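Why I've stopped buying big tomatoes (mostly)

Jul 6, 2024

It has rained on and off since breakfast and I've done nothing useful at all, so you're getting a long post about growing small things in pots and eating them. Put the kettle on.

I've been meaning to write up the balcony for ages. People keep asking how it's going in the comments, and I keep saying "oh, fine!" and then going off to write about bread again. So, the balcony. It's narrow, it faces the wrong way for half the day and there's a drainpipe in the corner that gurgles whenever anyone upstairs has a bath. When I moved in there was one dead bay tree and a folding chair. The chair is still going strong. The bay tree went to the tip.

This year I've got 10 pots out there, which is too many. I have to step over two of them to get to the door and I've kicked the chives over more than once. They don't seem to mind. You can do almost anything to chives.

The tomatoes are the main event. I grow three kinds and I'll be upfront that one of them is a nuisance. It's called Stakitz, I got the seeds in a swap, and the person who wrote the packet had tiny, lovely handwriting and gave no instructions whatsoever. It grows like a weed. It's taller than me now and leaning over the rail as if it's trying to get a look at the car park. Lots of leaves, lots of flowers, and so far it has given me four tomatoes. Four! They were delicious, I'll give it that.

Then there's Maria, which sounds like an aunt and behaves like one too – sturdy, reliable, won't be hurried. The fruit is a bit bigger than a cherry tomato and has a proper skin on it, so it doesn't split when I forget to water for two days and then drown it to say sorry. If you've only got room for one pot, have something like that. It's not thrilling but you'll get a bowlful most weeks once it starts, and a bowlful is what you want when you come home tired and can't face cooking.

The third is a dwarf one called Tamura that sits in a washing-up bowl with holes drilled in the bottom. I did the holes myself, badly. It's a sweet little plant and I'd grow it just for the smell of the leaves. I know not everyone likes that smell. My sister says it's like cat. She is wrong, and she's welcome to write her own blog about it.

I used to be a big tomato person, by the way. I wanted the great lumpy ones you slice like a steak. I'd see them piled up at the market in Mestum when we went on holiday and come home with a bag of them and a lot of opinions. But they're hard work in a pot. They want more sun than I've got, they need tying up every five minutes, and then after all that waiting a slug gets there first and you have to cut half of it away. A small tomato is a small risk. If you lose one, well, there's another behind it. 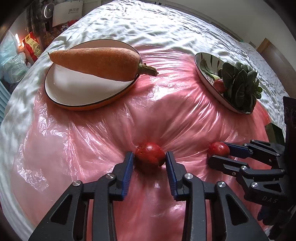
The other thing about little ones is that you don't have to do anything to them. I've gone right off recipes this summer. In June I made a tart, with pastry and everything, and it was nice, but I stood there with the oven on and the windows open and sweat running down my back, thinking, I could have just eaten these with salt. Since then that's mostly what I've done.

If you do want something a bit more like a meal, the one I keep going back to is barely a recipe. Halve your tomatoes and put them in a wide bowl. Plenty of salt, more than you think. A spoonful of vinegar, whatever sort's open, and a good glug of oil. Then leave them alone while you boil some pasta. By the time it's cooked there'll be a puddle of pink juice in the bottom of the bowl and that's your sauce. Tip the hot pasta straight in with a splash of its water, tear up some basil, stir it about and eat it out of the bowl it's in. I've been adding a bit of grated lemon peel too, and last week I threw in some old bread that I'd fried in crumbs with garlic. Do that! It's so good. It goes soft in about two minutes so you do have to sit down and eat straight away.

Plums next, because somebody asked. I can't grow plums on a balcony, obviously, but there's a tree that hangs over the wall on the lane behind the bus garage and the people who own it leave a crate out when there's a glut. They aren't ready yet. I walk past most days and have a squeeze of the low ones, and they're still like golf balls. Last year I was so keen that I took a bag of hard ones home and lined them up on the windowsill, and they went from rock to mush without ever being ripe in between. I think I ate two. The rest became jam, and it was thin jam, and I was still pouring it on porridge at Christmas.

So this year I'm being patient. A plum that's ready should come away when you lift it. If you have to tug, leave it where it is. I've been told the same goes for tomatoes but I don't hold to it with those – I pick mine a day or so early and let them finish indoors, partly because of the slugs and partly because I like having them about the place. They look cheerful. I keep them in the blue dish that used to be my nan's, in one layer, never in the fridge. I know some of you are fridge people. I did try it again for this post, to be fair to you, with one lot in the fridge and one lot in the dish, and the fridge ones tasted of cold and not much else. They came back a bit after a few hours on the side. I'm not converted.

Watering, while I remember, as it's the thing I get wrong most. I do it in the morning now, before work, with a can that I fill the night before so I'm not standing at the tap in my dressing gown swearing. One can does about half the pots. The Stakitz has a whole can to itself, the greedy thing. I feed everything once a week with that brown stuff that smells of seaweed, and if I miss a week I miss a week. There was a patch at the start of June when the lower leaves all went yellow and I got into a proper state about it, reading forums until midnight. Everyone on there had a different idea. Too much water, too little water, wrong compost, some virus with a terrifying name. In the end I pulled the yellow leaves off and carried on as I was and the new ones came in green. I have no idea what it was.

What else is out there? The basil's bolted. I've got mint in a bucket (never let it out of the bucket). There's a strawberry plant that a neighbour left on my doorstep with no note, and it's given me 19 strawberries, which I know only because I wrote them on the calendar like a mad person. They were tiny and most of them were eaten standing up. I've also got two chilli plants that haven't done a single thing since April and are now just ornaments.

I spent next to nothing on all this, and I mention it because the gardening magazines make it look as if you need a fortune and a shed. The compost was the big expense. The pots are a mixture of bargain bin, hand-me-down and the aforementioned washing-up bowl, and the canes came from a skip with permission. I did buy a nice pair of snips for 5 pounds and then dropped them off the balcony the same week. They landed in the hedge and I haven't managed to find them. I've gone back to the kitchen scissors.

Next year I'm going to have fewer pots. I say that every July and then in February I'm sitting there with seed packets all over the kitchen table, thinking that surely there's room for a cucumber. There isn't room for a cucumber. If you've grown one in a small space without it taking over your life, though, please tell me how, and tell me what it's called, and I'll see whether anyone's got seeds to swap. I've got heaps of Maria to send in return, and as much Stakitz as anyone's daft enough to take.

It's stopped raining, so I'm off out to see what the slugs have had.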